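Coming off the pill and starting a chart

I stopped taking the pill in February after nearly ten years on it, and I said I would write up how the charting went. 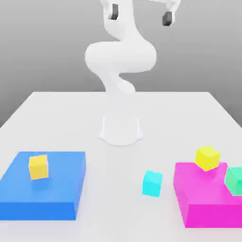 The first cycle was long and told me very little. Lucinda Wojcik, who teaches the evening class I go to, had warned us that it can take a few months for things to settle, so I filled in the boxes and tried not to read anything into them. I take my temperature at 6 every morning before getting up. The thermometer shows 2 decimal places, and you do need both of them, as the rise after ovulation is small.

My second chart was easier to follow. There was a run of low readings, then a step up, and it stayed up until my period came. I had one odd high reading in the middle, after a bad night with a cold, and I marked it as disturbed and left it out.

I tried keeping everything on my phone but went back to paper. The app kept drawing a line for ovulation before I had enough readings to support one, and I found myself believing the line. Gwilym thinks the paper is a faff. He may be right, but it lives by the bed with a pencil and I haven't missed a morning since the clocks changed.

We are not relying on it for contraception yet. Our nurse, Mebrat Seyoum, suggested using condoms throughout until I've had more teaching, and that suits us both. My next class is on cervical mucus, which I have been recording badly, so I'll write about that once I've been.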